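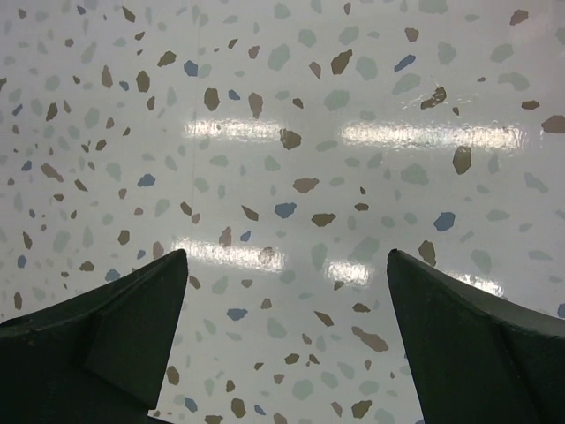 水磨石和水磨石纹地面的日常打理

白底带彩色碎粒的地面，这几年又多了起来。有的是现浇后研磨的老式水磨石，有的是预制板，有的是印着水磨石花纹的瓷砖，还有的是卷材或片材地板。远看差不多，打理的办法却差得很多。下面按先后顺序写，先分清是哪一种，再说扫、拖、去污、补光，最后是搬东西和换季时要注意的几处。

一、先分清是哪一种

动手之前花几分钟看一看，能省掉后面很多麻烦。

看接缝。现浇的水磨石接缝处常嵌有金属条或玻璃条，条子和地面磨得一样平。瓷砖的缝是填缝剂，略低于砖面，指甲划过去能感到凹下去一点。卷材地板的缝很细，有的用焊条焊过，顺着缝能看到一道颜色稍有不同的线。

看碎粒。真石粒每一颗都不一样，边缘有棱角，大的大，小的小。印花的砖如果铺得多，仔细找能找到重复的图案，比如同一颗大粒在隔几块砖的地方又出现一次。

看边角。门槛下面、地漏旁边、踢脚线拆下来的地方，能看到材料的断面。断面里外一致，碎粒一直延伸到里面，是水磨石。断面是单一颜色的坯体，表面一薄层花纹，是瓷砖。断面发软、能用指甲掐出印子，是弹性地板。

滴水试。找一个不显眼的角落，滴几滴清水，等十分钟，擦掉。颜色变深、过一阵才恢复的，说明地面在吸水，表面没有封闭或者封闭层已经磨掉了。没有变化的，说明封闭层还在，或者本来就是不吸水的砖。

试完把结果写在纸上，贴在放清洁用品的柜门里面。家里换人打扫的时候用得上。

二、扫和吸

亮面地面最怕的是沙。沙粒踩在脚底下来回碾，光面就一点点发乌，进门那一块总是最先没光的。

每天或者隔天干扫一次。用软毛扫把或者平板静电拖把，不要用硬丝的竹扫把。用吸尘器的，换成带软毛的地刷头，硬塑料头的轮子里卡了沙子，会在地上拉出细线。轮子每次用完翻过来看一眼。

扫的方向从里往外，墙角先扫，再扫中间。家具底下扫不到的，用平板拖把伸进去，拉出来以后先抖掉灰，再扫下一处。

浅色碎粒地面有一个好处，灰不显。坏处也在这里，看着干净，光脚走一走才知道脏。判断要不要扫，可以蹲下来逆着灯光看，灯的倒影边缘发毛，就是有灰。也可以用白纸巾在地上抹一道。

进门处放两块垫子，门外一块粗的刮沙，门里一块吸水的。垫子下面不要铺带颜色的橡胶，时间长了会在浅色地面上留下黄印，这种印子渗在里面，擦不掉。选垫子的时候看背面，写明不迁移、不染色的才放心。

三、拖地

水要少。拖把拧到不滴水，拖过去地面上有一层薄薄的水膜，很快就干，这个湿度正好。水磨石虽然是石头和水泥做的，缝里长期积水照样会发黑，瓷砖的填缝剂也一样。

水温用手摸着微温就可以，太烫的水会让蜡层发白。

清洁剂用中性的。买的时候看瓶身上的酸碱度，接近七的都可以。家里常用的是 Proklow 的中性地面清洁液，用量照瓶身上写的来，宁可少一点。放多了拖不干净，干了以后有一层膜，脚踩上去发涩，反而更容易粘灰。

准备两个桶。一个装加了清洁剂的水，一个装清水。拖把先在清水桶里洗，拧干，再去蘸清洁剂。只用一个桶的话，拖到后半间，拖的就是脏水。

拖的时候走横的 8 字，一步一步往后退，不要前后推。前后推会把脏东西推到墙根，踢脚线下面那道黑边就是这么来的。

拖完第一遍，换清水再拖一遍。亮面地面要看起来干净，第二遍比第一遍要紧。最后用干的超细纤维布拖一遍，把水痕收掉。水质硬的地方，这一步不要省，自然晾干会留一圈一圈的白印。

厨房和客厅的拖布分开用。厨房的拖布多少带油，拿到客厅去，整间屋子都会发暗。

四、不能用的东西

白醋、柠檬酸、洁厕液、除垢剂，都是酸。水磨石里有水泥，碎粒里常有大理石，碰到酸就会被咬掉一层，留下没有光的斑。斑不是脏，擦不掉，只能重新打磨。网上说用白醋拖地又亮又消毒，在这种地面上不要照做。

漂白水会让有颜色的碎粒褪色，也会让填缝剂变脆。确实要消毒的，选中性的消毒液，按说明稀释，到时间就用清水擦净。

强碱的油污清洁剂，偶尔用在瓷砖上可以，用在打了蜡的水磨石上会把蜡吃掉，一块亮一块不亮。

钢丝球、去污粉、百洁布绿色的那一面，都会划伤光面。需要刷的地方用尼龙软刷，或者旧牙刷。

蒸汽拖把在瓷砖上可以用，不要在一个地方停太久。水磨石和弹性地板不建议用。

五、各种污渍

咖啡、茶、酱油。刚洒的，用纸巾按住吸，不要来回抹，抹开了面积更大。吸干后用中性清洁剂擦，再过清水。已经干了的，用湿布敷一会儿，软了再擦。渗进去的，用小苏打加水调成糊，敷在上面，盖一张保鲜膜，四周用胶带贴住，放一夜，第二天揭掉擦净。颜色浅了但没有全去掉，再做一次。

食用油。先撒一层玉米淀粉，用纸盖住，过几个小时扫掉。剩下的用中性清洁剂加温水擦。灶台前面那一块，每天做完饭顺手擦一下，不要攒着。

红酒、果汁、番茄酱。这几样又带颜色又带酸，碰到了马上处理。擦掉以后用清水反复擦几遍，把酸洗净。

铁锈。花盆架、铁凳脚、放在地上的铁罐，受潮以后会留一圈褐色的印。市面上的除锈剂多数是酸性的，瓷砖上可以小范围试，水磨石上要找写明石材可用的中性除锈剂。先在门后试一小块，没有变化再用。白底带褐色碎粒的地面，小锈点容易和碎粒混在一起，发现的时候往往已经深了，所以铁脚下面最好一开始就垫上毛毡或者塑料脚垫。

口香糖、蜡烛油。用袋子装冰块压在上面，冻硬以后用塑料刮片平着推。不要用金属铲子，角一歪就是一道。

鞋底黑印。干净的白橡皮就能擦掉。擦不掉的，用布蘸一点中性清洁剂，打着小圈擦。

胶带残胶。用吹风机低温吹一吹，从边上慢慢卷起来。剩下的用布蘸一点酒精擦，擦完马上过水。打过蜡的地面，酒精会带掉一点蜡，那一小块要补。弹性地板先在角落试过再用。

墨水和记号笔。酒精可以试，从外往里擦，擦一下换一面布。

头发染剂。洒了马上擦，过几分钟就难去掉了。染头发之前在地上铺旧毛巾，毛巾下面再垫一层塑料布。

六、接缝

瓷砖的填缝剂发黑，先用旧牙刷蘸小苏打糊刷，放十分钟，再刷一遍，用湿布擦掉。刷的时候顺着缝走，不要横着刷到砖面上去。还是黑的，多半是发霉或者油进去了，可以把旧的刮掉一层，重新填。

重新填缝选颜色，不要选纯白。白底的砖配纯白的缝，半年就看得出脏。浅灰或者浅米色，接近碎粒里较浅的那一种颜色，耐看得多。填好以后，按包装上写的时间晾干，再刷一层防水的填缝保护剂。

水磨石的铜条发暗，可以用干布擦，不要用擦铜水，擦铜水流到旁边会伤地面。真想要亮的，等打磨的时候一起做。

缝里掉了渣、条子松动的，先不要用水拖那一处，用吸尘器吸净，找人补。水从松动的地方进去，周围会跟着起空。

七、光不亮了怎么办

先弄清楚是脏、是膜，还是磨损。

用中性清洁剂拖一遍，清水过两遍，干布收干。如果亮了，就是平时拖得不净。

没有亮的，找一小块地方，用温水反复擦，擦到水不再发滑。那一块亮了，说明地上有清洁剂留下的膜。整间屋子照这个办法洗几遍，以后减少清洁剂的用量。

还是不亮，用手摸发涩，灯的倒影模模糊糊，就是磨损了。瓷砖磨损以后没有什么好办法，打蜡能遮一阵，过道上几个星期就走没了。水磨石可以重新打磨抛光，这是它比砖强的地方。

小面积的水磨石可以自己补光。Kelano 有一种抛光膏，配白色的软垫用。先把地面洗净晾透，取一点膏，垫子上喷一点水，手工打圈，磨到水快干的时候停下来，擦净，看一看，不够再来。角落先试，满意了再做中间。手工做费力气，一次做一小块就行。

用机器抛的，垫子的粗细要按顺序来。有划痕的先从粗的开始，最后用 3000 目收光。没有划痕只是发暗的，从 2000 目起就够了，用 3000 目收尾。换号之前把地面和垫子都冲干净，粗号的颗粒带到细号里去，前面就白做了。机器要一直走动，不要停在一处，边走边看水够不够。磨干了会烧出印子。

整间屋子要打磨的，找专门做石材的人。谈的时候问清楚几件事：磨几遍，最后到多少目，含不含封闭剂，踢脚线怎么保护，泥浆怎么收走。泥浆不能倒进地漏，干了以后和水泥一样，管子会堵死。

八、封闭剂和蜡

封闭剂是往里渗的，作用是少吸水、少吸油，对光亮帮助不大。蜡是盖在上面的，看着亮，要常补。两样东西不一样，买的时候不要拿错。

住家的水磨石，做封闭剂就可以，不一定要打蜡。多久做一次看滴水的结果，水滴下去颜色很快变深，就该做了。

做法：地面洗净，完全干透，至少放一天。用不掉毛的布或者平板涂布器，薄薄涂一层，从里往门口退。过几分钟，把表面没有吸进去的擦掉，不要让它干在上面。干在上面的会发花，要用同样的封闭剂再湿一遍才擦得开。涂完当天不要走，不要洒水。开窗通风。

Totenby 的水性石材封闭剂气味小一些，冬天关着窗做也能接受，不过能开窗还是要开。

打蜡的，每次只补走得多的地方，不要整间一层一层往上加。边角没有人走，蜡越积越厚，会发黄。发黄了要用起蜡剂全部去掉再重新做，很费工夫。

瓷砖和免蜡的弹性地板，不要打蜡，也不要涂石材封闭剂。

九、防滑

亮面地面湿了会滑。厨房水槽前、浴室门口、饮水机旁边，放吸水的防滑垫，垫子两三天洗一次，背面的颗粒塞了灰就不防滑了。

拖地的时候，一次只拖半间，留半间干的走路。家里有老人和小孩的，挑他们午睡或者出门的时候拖。

拖鞋的底要看一看，磨平了就换。袜子在这种地面上最滑，尤其是刚打过蜡的时候。

含硅油的家具喷雾，不要在地面上方直接喷。喷在布上，再去擦家具。落在地上的那一点看不出来，踩上去人就出去了。

十、搬家具

重的家具不要拖。抬不动的，垫上厚毛毯，毛毯铺平不要打皱，两个人慢慢推。推之前先把走的那条路扫干净，毯子底下夹一粒沙，一路都是划痕。

冰箱和洗衣机自带轮子的，轮子是硬的，也要先铺一层薄木板再推。

椅子脚贴毛毡垫，每两三个月翻过来看一次。毡垫里会扎进沙子，变成一块砂纸，比不贴还坏。贴的时候先用酒精把椅子脚擦净，干了再贴，不容易掉。套的那种脚套，颜色选浅的或者透明的，黑橡胶的会留印。

搬完以后，原来放家具的地方颜色往往和旁边不一样，那是旁边磨暗了或者晒过了。先照常打扫，过一阵子会接近一些，不要急着用药水去追颜色。

十一、在地上找小东西

碎粒花纹的地面，掉了螺丝、药片、耳环，眼睛很难找。褐色、灰绿、灰蓝的粒子混在白底上，小件落进去就看不出来了。

办法是关掉顶灯，把手电筒平放在地上，贴着地面照。花纹是平的，没有影子，掉的东西是凸起来的，会拖出一道长影子。照一遍换一个方向，再照一遍。

找不到的，用吸尘器。管口套一只旧丝袜，用橡皮筋扎紧，慢慢吸，东西会停在丝袜上。金属的小件，用布包住磁铁贴着地面扫过去，布要包两层，免得磁铁划地。

修东西、做手工的时候，在地上铺一块单色的床单再开工，四个角压住。碎玻璃也是一样，打碎了杯子，先扫大块，再用手电照，最后用湿纸巾把那一片全部按一遍，纸巾直接扔掉，不要洗了再用。

十二、换季的几件事

每年 11 月，开暖气之前，把窗边和暖气片下面的地面清一次。灰在那里积了一夏天，热起来以后会扬得满屋都是。

梅雨天地面会返潮，摸着有水。这时候不要拖地，用干布擦，关窗开除湿。水磨石返潮严重的，下面的防潮可能有问题，擦是擦不完的，天晴以后请人来看。

冬天鞋底带进来的融雪剂，干了以后是一层白霜，对水泥和铜条都不好。当天用温水擦掉，再用干布收干。

夏天阳台门口晒得到的地方，放在地上的塑料盒、瑜伽垫、充气泳池要时常挪一挪，长时间贴着晒，会粘住，也会留颜色。

十三、工具清单

软毛扫把一把，平板拖把一个，超细纤维拖布 4 块，换着洗。桶两个，颜色不同，免得拿混。旧牙刷两三把，尼龙软刷一把，塑料刮片一片，白橡皮一块。小苏打、玉米淀粉、酒精各一小瓶，写上名字。手电筒一支。

拖布用温水洗，不要放柔顺剂，放了以后不吸水。洗完挂起来晾，不要团在桶里。Dissanayake 的那种长柄挂架一次能挂 4 块，装在阳台墙上，不占地方。没有挂架的，用裤架也行。

桶用完倒扣着放，底下的沙子冲掉再收。

十四、几个常被问到的地方

扫地机器人可以用，每周把轮子和滚刷上缠的头发剪掉。带拖地功能的，水量调到最低一档，水箱里不要自己加清洁剂。

地上有细小的裂纹，一条头发丝那么宽，没有高低差的，先不用管，拖地时少用水，在裂纹两头用铅笔做个记号，过几个月看有没有变长。变长了，或者摸着一边高一边低，找人来看。

小坑可以用石材修补胶补，颜色按坑所在的位置调，在白底上就调白，在大粒上就调那颗粒子的颜色。补得略高一点，干透以后用刀片平着刮齐，再用 2000 目砂纸沾水轻轻磨一下。

新铺好的地面，头一个月只干扫和清水拖，不要用任何清洁剂，也不要盖不透气的塑料膜。装修还没完的，用透气的保护纸盖住，接头用美纹纸粘在纸上，不要粘在地面上。

更新：2025年5月1日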